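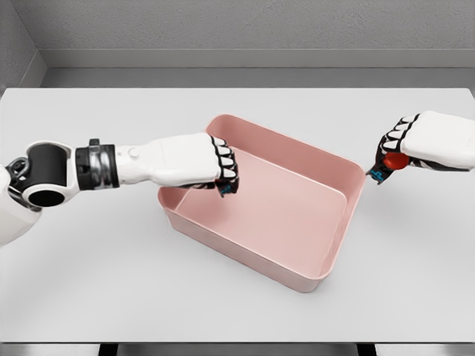
Progress report: working rules for two-handed simulation tasks

To: Hellström program office
From: Frøydis Öberg, Fendgate
Date: Sep 22, 2024

1. Purpose of the work

The grant pays for a set of written rules for how we design, run and accept simulated tasks with two robot hands and one shared tray. Before this project each of our groups had its own habits, and the results could not be compared. We wish to have one rule book which the partners Bondex and Plitum can also use without asking us for explanation.

2. What is done since the last report

The first draft of the rule book is complete. It has 40 rules in 4 chapters: scene setup, hand movement, handling of objects, and record keeping. Bondex has read all chapters and sent comments. Plitum has read the first 2 chapters only, and we wait for the rest.

The rules on shared space needed the most discussion. In the present wording, a hand may enter the space over the tray when the other hand is outside it or is standing still. Both hands may come near the tray at the same time, but only one may go down to the tray floor. Bondex wanted a fixed minimum distance between the hands. We have kept this question open, as a fixed distance which is good for a large part can be too strict for a small one.

We have also agreed how the table must look at the start of a run. The tabletop is plain and carries only the tray and the parts which the task needs. The tray may stand at an angle to the table edge, and the angle must be written in the run record.
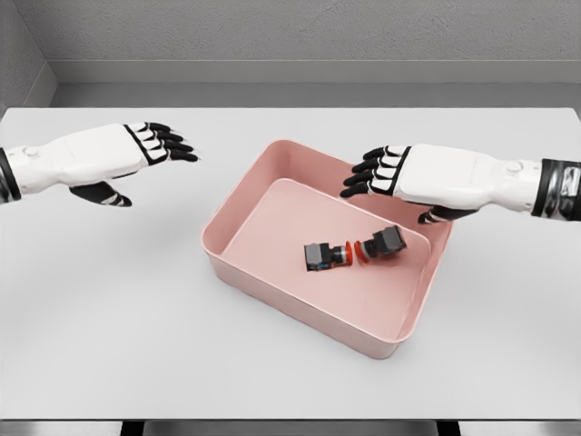

Figure 2. Both hands open at the tray, two components on the tray floor.

3. Checking the rules against runs

We applied the draft to 4000 recorded simulation runs. The check showed that three rules were not clear enough to be judged in the same way by two reviewers. The worst was the rule on release, which said that the object must be "safely placed". It now says that the object must rest on the tray floor and that the fingers must be free of it before the hand moves away. The other two rules are about naming of parts and have been rewritten.

4. Difficulties

Left and right caused more trouble than we expected. Some reviewers used the robot's side and some used the side of the screen. The rule book now states that the robot's side is always used, and old records will be corrected when they are opened for other reasons.

5. Next steps

The second draft will go to both partners after Plitum has sent its comments. The final text is planned for December. We ask the program office to confirm if the annex with the review form should be delivered together with it or separately.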